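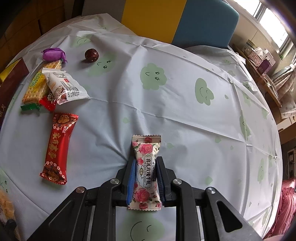 Araceli Calvo wrote in after the last edition to ask why a gripper that closes perfectly well would ever throw a grip fault, and whether she could simply switch the warning off and keep going.

Please don't switch it off! A grip fault on the Skomance hand-held gripper means the jaws and the controller disagree about where the pads are. The jaws may feel fine in your hand and still be off by enough to crush a soft piece or let go of a slippery one. The good news is that you can clear nearly every grip fault yourself with the steps in this section, and it's a satisfying little job once you've done it a couple of times.

6. GRIP FAULTS AND DROPPED PIECES

6.1 What the fault looks like

The status light blinks amber and the display shows code 322. You may also notice one or more of these:

- The jaws stop short of closing, then open again on their own.
- One pad touches the piece before the other.
- A wrapped piece slides down between the pads as you lift.
- The trigger feels springy for the last part of its travel.

Code 322 can also come up with no other symptom at all. Treat it the same way.

CAUTION: Keep your fingers clear of the jaws and the arm joints whenever the unit has power. After a fault, the jaws can open or close without the trigger being touched.

6.2 Clearing the fault

1. Set down whatever you're holding. If the jaws won't open, go to 6.4 first.
2. Lay the gripper flat on the table with the jaws pointing away from you and from anyone else.
3. Switch off at the handle, then unplug the power lead. Wait 12 seconds for the light to go out completely.
4. Wipe both finger pads with a dry, lint-free cloth. Sugar dust and flakes of wrapper love to hide at the tip of the pad, so go right to the end.
5. Check that each pad sits flush. Press it at the top and the bottom. It shouldn't rock.
6. Look over the screws at the joints. Snug up any that have backed out, using the short driver from the kit. Stop as soon as you feel resistance.
7. Move the arms by hand through their full travel, slowly. Both should swing by the same amount.
8. Plug in, switch on, and hold the zero button until you hear two beeps.
9. Squeeze the trigger with nothing between the jaws. A steady green light means you're back in business.

NOTE: Don't oil the joints. Oil works its way down to the pads and you'll be reading this page again by lunch.

6.3 Testing after a fault

Test on real pieces before you go back to a full session. Candy and packaged snacks are great for this – cheap, easy to replace, and different enough from each other to show up a weak grip. Work over a table with a cloth on it, low to the surface.
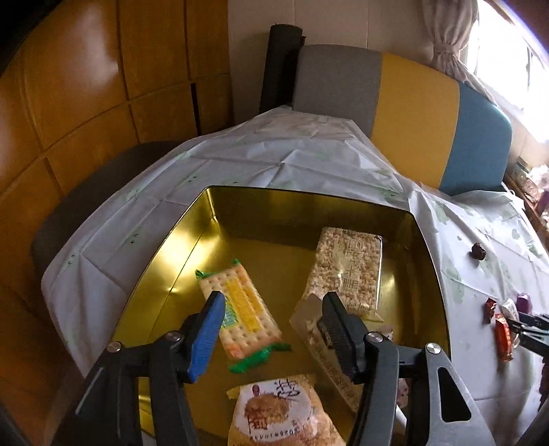 Start with small wrapped candies and move up to the longer packets once those go well. Grip each piece near its middle, lift it just clear of the cloth, hold for a slow count of five, and set it down again. Then try the same pieces out of an open box. The walls of a box limit how far the arms can spread, so a gripper that passes on the open table can still fault inside one.

If a piece slips, lower the grip force setting to 65 and start over, raising it one notch at a time. Going straight to full force feels like the obvious fix, but a crumbled cracker will leave you with dirty pads and another fault.

When two people are testing at one table, agree out loud who is reaching in. Two sets of jaws can lock together, and pulling them apart by force bends the links.

6.4 Jaws stuck closed

CAUTION: Never pry the jaws apart with a screwdriver or knife.

1. Switch off and unplug.
2. Support the piece from underneath with your free hand.
3. Turn the release wheel on the handle toward OPEN until the piece comes loose.
4. Go back to 6.2, step 3.

6.5 When to stop and call

Stop using the gripper if code 322 returns twice in one session, if a pad has torn, or if you smell anything hot. Pads wear out too, and we recommend a new pair every 3,000 grips even when they still look good.

Write down the grip count and the force setting before you call. Encarnación Aguirre at the Requena workshop handles all fault reports, and she can get a lot out of those two figures.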